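**Dorkbridge library to host monthly eye care mornings**

15 March 2024

Dorkbridge Town Council has confirmed that free eye care mornings will be held at the Uren Road library from next month, following a trial in February which was attended by 37 residents.

The sessions will offer general advice on looking after glasses, booking a sight test and applying for help with the cost of new lenses. Sight tests will not be carried out at the library. 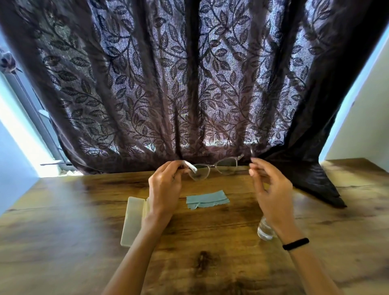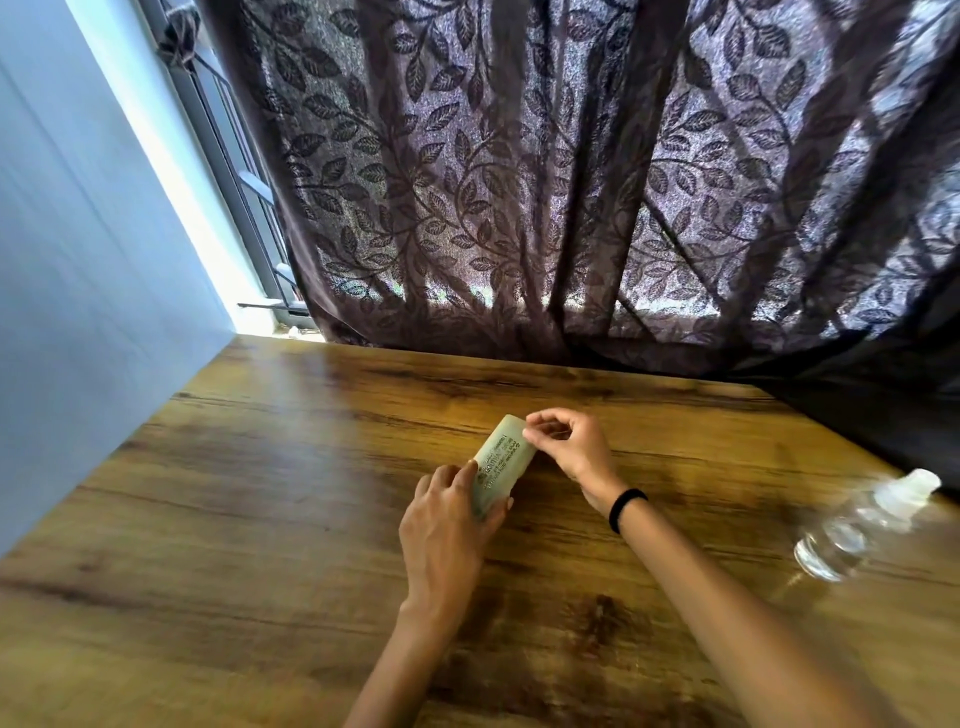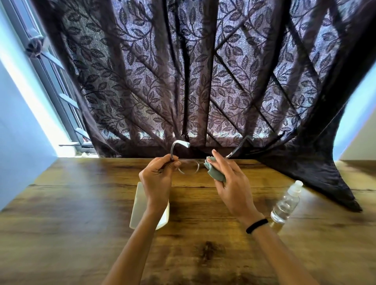
*Glasses being cleaned by hand with a cloth (first and third pictures) and a frosted plastic tube on a wooden table (second picture).*

The mornings will be led by Kipchumba Mutiso, a dispensing optician at the Matska practice in the High Street. Each session will have room for up to 16 people, and places may be reserved at the library desk or by telephone. Residents who need a home visit should tell staff when they call.

Rainer Schwerdtfeger, the council's head of community services, said the trial had shown a clear need among older residents, many of whom had not had a sight test for several years.

"We were asked repeatedly where to go and what it would cost," he said. "The library is a place people already know, and it is on the 36 bus route."

A collection box for unwanted glasses has also been placed in the entrance hall. Frames should be handed in without their cases. The Böttcher Trust has agreed to meet the cost of sorting and postage for the first year.

The council will review attendance in the autumn. Large print copies of the timetable are available on request.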